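Getting creases out of a white cotton tablecloth without a full re-iron

Forum: Laundry and Linens

maplecounter
I have a white cotton tablecloth that lives folded in a drawer and comes out in November. Every year it has the same fold lines. I iron it on the board, and by the time I carry it to the table I have put new creases in it. Is there a way to do this without starting over each time? My iron is an old Hikar with a weak steam setting.

dufferin_ed
Iron it on the table. Put a thick blanket or a couple of bath towels down first, then the cloth, and work from the middle out. Don't do this on a table with a finish you care about – steam will get through and leave a white bloom. I learned that on my mother's table. 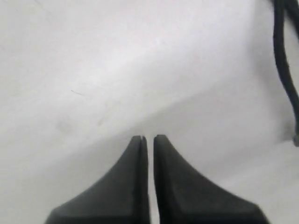
maplecounter
The table is nothing special, so I can risk it. My worry is more about how flat it needs to be. A pale, almost white surface like the one in my picture hides very little under a ceiling light, and I have the same trouble with a colored cloth but notice it less. Would starch help or does it make the folds sharper in storage?

Nivaldo Andrade
Starch makes them sharper. It also yellows if you leave it in for a year. Wash the cloth, skip the starch, and store it rolled on a tube. I use the cardboard tube from a roll of wrapping paper, covered with an old pillowcase so the cardboard doesn't touch the cotton. Starch it on the day if you want it crisp.

dufferin_ed
I disagree on the tube. A big cloth still has to be folded in half or thirds lengthwise before it goes on, so you get one or two long creases down the table, right where people look. Hanging it over a padded hanger is no worse and takes less room.

Nivaldo Andrade
One long crease down the middle is how a cloth is supposed to look. Restaurants leave it in on purpose. A padded hanger gives you a soft ridge that never lines up with anything.

skeinandhem
Spray bottle. Lay the cloth out the night before, mist it with plain water until it is damp, pull it straight by the edges, and leave it. By morning mine is good enough with no iron at all.

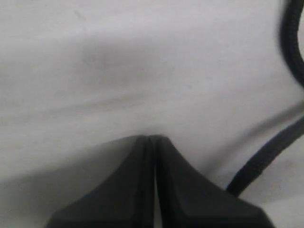

White cloth, still a bit rumpled.

maplecounter
Did the misting and it took care of the small wrinkles. The hard fold lines are still there, so I'll iron those and leave the rest.

skeinandhem
That's what I would do. If it's a cotton and polyester blend, keep the heat down. I scorched one at 9 p.m. with guests due the next day.

dufferin_ed
Check the hem while you are at it. Most of the puckering people blame on ironing is a hem that shrank more than the cloth.

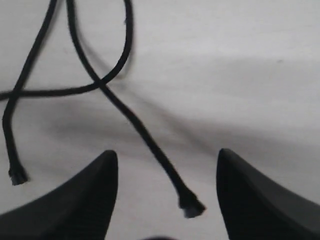

If it did shrink, dampen the hem and stretch it by hand before you press. Do the short sides first. You can also let it down and sew it again, but I wouldn't for a cloth that gets used once a year.

maplecounter
Hem is fine on three sides and tight on one. I'll try the stretching. Thanks, all. Still undecided on tube or hanger.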